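Jianhua Shao has spent eleven years defending vets, dentists and the odd chiropodist before their licensing boards, and has yet to meet one who opened the letter on the day it came.

"They put it behind the toaster," she says. "Then they ring me at ten at night, with two days left to reply."

Her practice at Brangate handled 113 complaints last year. Most concerned record-keeping, a subject on which she can be surprisingly funny - once. 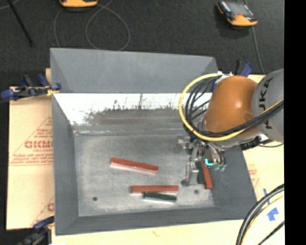 Brangate Solicitors | Professional Discipline Team | Perholm office

Asked what clients get wrong, Shao sighs. "They write back themselves. I had one reply of 3829 words, and 200 of them were useful. The rest was about his neighbour."

Her colleague Chenxi Deng, who drafts most of the replies, is kinder. "People are frightened, so they explain. We cut."

Does Shao ever tell a client simply to say sorry? "Often," she says. "They look at me as if I'd asked for a kidney."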